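1/ Right, I've spent most of January swapping virtual grippers on a simulated arm and I have opinions. Thread, for anyone else stuck choosing between two sets of fingers and a pile of controller settings.

2/ The contenders: the Brurneo two-finger, with stubby stepped fingertips, and the Droletti, which has long smooth ones with a bit of give. Same arm, same wrist camera, same table. I ran both in sim because I can't afford to buy the pair of them and neither can my boss.

3/ The controller is Grerkolo for everything below. I did try the one that ships with the arm and gave up by teatime - it kept sulking every time a finger touched anything, and I'd rather tune one thing badly than two things worse.

4/ I did 2280 grasps in total, split evenly. Cubes, tubes, a mug, a flat plate sort of thing and one big slab that's wider than either gripper can open. The slab is there on purpose! I wanted to see what the camera and the controller do when the fingers can't win.

5/ Small stuff first. On cubes I couldn't split them. On tubes the Droletti was miles better, because the soft fingers settle round the curve and the stepped ones tend to catch on one ridge and roll the thing away. The mug was a draw if you go for the handle. Don't go for the rim.

6/ The flat plate went to the Brurneo, and I didn't expect that. The little lip on the fingertip gets under the edge and up it comes. I went back and checked my friction values twice, as I thought I'd left something silly in there (I had, but on a different object, and it only cost me an evening).

7/ Now the slab, which is where the wrist camera starts to matter more than the fingers. Get in close and the view is nearly all dark grey, with one slanting edge and a strip of pale table to go on. The fingertips are in the bottom corners, left one clear of the slab, right one up at its boundary.

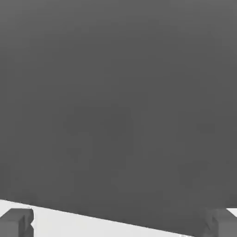 8/ What I changed after staring at views like that

Moved the camera mount back by 15 mm and tipped it down 4 degrees. Not glamorous. It gives the edge finder more table to work with, and it stopped guessing quite so wildly on the dark objects.

9/ I also gave the slab a lighter colour for one batch, just to see. The edge finder perked up straight away, so a lot of my "bad gripper" results were really "dark thing very close to camera" results. Slightly annoying, as I'd already written half the notes.

10/ Grerkolo settings, since someone always asks: I dropped the approach speed for the last bit of travel and turned the contact threshold down to 29 from whatever daft number it starts on. Units are its own, don't ask me. Below that it stops for no reason I can find.

11/ If you're mostly picking up round things, get the Droletti. Flat things off a table, Brurneo. If you do both I'd lean Brurneo and put something grippy on the fingertips, though I haven't tested that yet so don't come shouting at me.

12/ Next up is the Altıntaş three-finger, same objects, same camera mount. The model file is enormous and my laptop already hates it. Will post numbers per object once I've tidied the spreadsheet - at the moment the mug is in there under two different names.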